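Section 4: First Use and Daily Settings
Brunder Countertop Water Filter, Model 700

Read this section before you connect the filter for the first time. It assumes you have already unpacked the unit and checked the parts against the list in Section 2.

4.1 Choosing a spot

The filter needs a flat, level surface within reach of the kitchen faucet. The supply hose is 60 inches long and must not be stretched tight or extended with other tubing. Keep the unit out of direct sunlight, which encourages algae in the clear tank.

Leave enough open counter in front of the spout to set down a mug or a pitcher. If you keep a drying rack or mug stand nearby, check that the tank lid can still be lifted straight up.

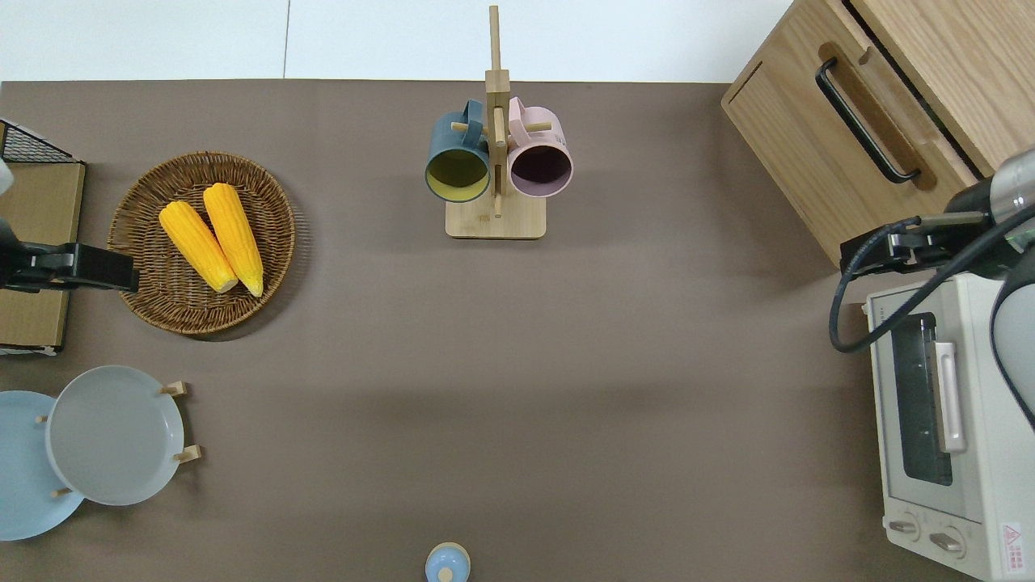
Fig. 4-1. Mugs on a stand.

CAUTION: Do not place the filter on a stove, even one that is switched off. Do not place it where the room temperature may drop below freezing.

4.2 Connecting the supply hose

1. Unscrew the aerator from the end of your faucet. Keep the old washer.
2. Choose the adapter that matches the faucet thread. Two adapters are supplied, one with an inside thread and one with an outside thread.
3. Place the flat washer in the adapter and screw it on by hand. Do not use pliers.
4. Attach the diverter valve to the adapter, with the lever facing you.
5. Push the supply hose onto the diverter until it clicks. Pull on it gently to check that it holds.
6. Turn on the cold water slowly and look for drips at the adapter. If it drips, turn the water off, reseat the washer and tighten again.

CAUTION: Use cold water only. Water above 100 °F will damage the cartridge, and the damage is not covered by the warranty.

Note: Pull-out spray faucets do not fit either adapter. A separate kit can be ordered from Plurnau, our parts supplier.

4.3 Flushing a new cartridge

1. Remove the plastic wrap and both end caps from the cartridge.
2. Set the cartridge in the housing with the arrow pointing up, then turn it clockwise until it stops.
3. Move the diverter lever to FILTER and run cold water until the tank is full.
4. Empty the tank into the sink. The first tank may look gray – this is fine carbon dust and is harmless.
5. Fill and empty the tank 2 more times.
6. Press and hold RESET until the light turns green.

Do not drink the flush water. It can be used on house plants.

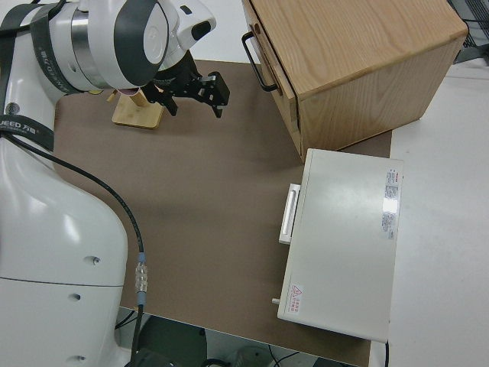
Do I have to flush the filter again after a vacation?
Fill the tank once and pour it out if the filter has stood unused for more than a few days. A full flush is only needed with a new cartridge, or if the old one has dried out.

4.4 Setting the hardness level

The filter ships set to Medium. Your water company can tell you how hard your water is, or you can use the test strip in the parts bag.

1. Dip the strip in unfiltered tap water for one second and shake off the extra water.
2. Wait one minute, then compare the strip with the color chart inside the back cover.
3. Press LEVEL until the display shows Soft, Medium or Hard to match.

The setting does not change how the water is filtered. It only changes how soon the replacement light comes on, so a wrong setting will do no harm apart from an early or late reminder.

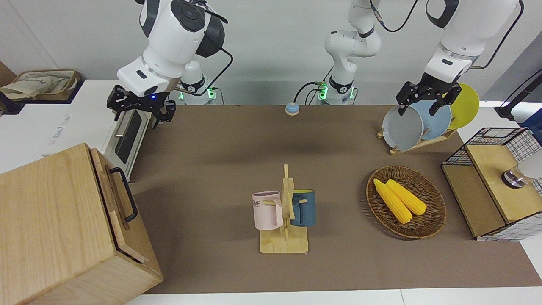

If you move to a new address, test the water again and change the level before you press RESET. The counter keeps its old value until a new cartridge is registered, even if the unit has been unplugged.

Cleaning the tank and spout is covered in Section 5.

Section 4 revised 6/14/24 – K. Okabe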